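FOR IMMEDIATE RELEASE

Flasten Opens Up Its Setup and Care Routine for the Rezende Drinks Station

GOSNESS, Saturday, February 16, 2019 — Flasten is pleased to share the full setup and care routine for its Rezende drinks station, the two-armed serving robot that has been greeting guests at the Itport conference center since January. So many visitors have stopped to ask how the station is kept in good order that we thought it only fair to write it all down, and we are delighted with how the guide has come out.

The day starts with the table. The drip trays are set down first and the dispensers stand over them, so that each spout sits above its own grate. Our crew then brings each hand slowly in over the trays and checks its height above the metal, with a cup in the grip and without one.
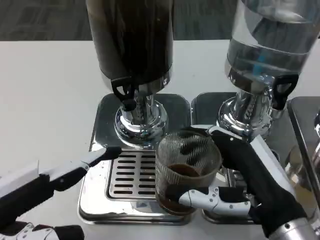 Cups deserve a word of their own, as they take up more of the setup than most people expect. A ribbed glass and a smooth plastic cup ask for quite different grips, and the station keeps a separate setting for each. Whenever the house changes its cups, the crew runs 20 practice lifts before the doors open, and we would gently ask every operator to do the same — even on a busy morning!

Then there is the matter of drips. The trays are wiped down every 84 pours, the grates are lifted out and rinsed at the end of the day, and the finger joints get a soft dry cloth and a good look at the screws. Every 3000 pours the hands come off for a proper bench check at our workshop in Gosness, where worn fingertips are replaced and the wrists are lined up again. 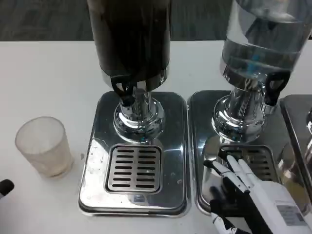 The Rezende station's white hand over a drip tray, with a translucent cup at the left of the table.

The printed guide covers 254 separate checks, from the first wipe of the tabletop to the last turn of the screwdriver, and it is written in plain language for people who have never looked after a robot before. Copies are free to all Rezende operators and can be picked up from the Flasten desk at Itport or requested from our Gosness office.

About Flasten
Flasten builds and services serving stations for hotels, conference centers and cafeterias from its workshop in Gosness.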